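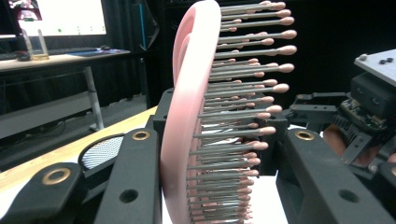 Wouter Declercq asked why a README for a robot dataset should spend so long on what was thrown away, and said he would sooner have the file list first. The file list is at the end. Please read the rest before training on anything.

Homar grooming set, release 2

Short recordings of people picking up, moving and putting down hairbrushes with hand-held grippers. The grippers stand in for the robot's own: a person holds one in each hand and does the task, and the recordings are used as examples for a policy that will later run on arms. No arm was used in this release.

Contents

3,412 episodes were recorded and 2,134 are kept. One episode is one attempt at one task, from a still start to a still finish.

Tasks
brush_to_cup: put the brush into a pen cup, handle first
cup_to_brush: take it out again and lay it on the table
handover: pass the brush from one gripper to the other
reorient: turn the brush over

The commonest task is brush_to_cup, with 941 kept episodes. If you sample evenly over episodes your policy will see far more of it than of handover, so sample by task instead.

Views

Each gripper has its own camera, and there is one more view from head height looking down at the table. The head view is the one to use for checking where things were at the start and end of an episode. The gripper views are better for contact.
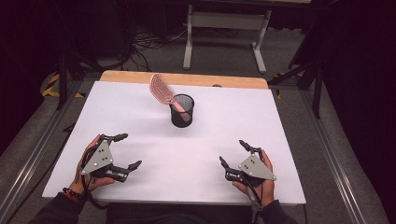

Start positions vary between episodes. Operators were asked to shift the cup and turn the brush before each attempt, and most did – though the early sessions favour the middle of the table more than we would like. Release 1 had the same fault and it was worse there.

What was removed

Episodes were dropped if the brush left the table, if a hand touched it during the attempt, or if either gripper lost tracking. Failed grasps that the operator then put right are kept and carry the flag retry. A further 41 episodes are kept but marked doubtful – the two people labelling them did not agree on whether the task was finished. Leave these out of any success figures.

Known problems

Bristles confuse our depth estimates. Treat depth near the brush head as missing.
Gripper width in the October sessions reads slightly too wide. The corrected values are in width_fixed; the old column is still there for anyone comparing with release 1.

Files

episodes/ one folder per episode
labels.csv task, flags, operator number
splits/ train and test, divided by operator

Last changed Monday, January 23, 2023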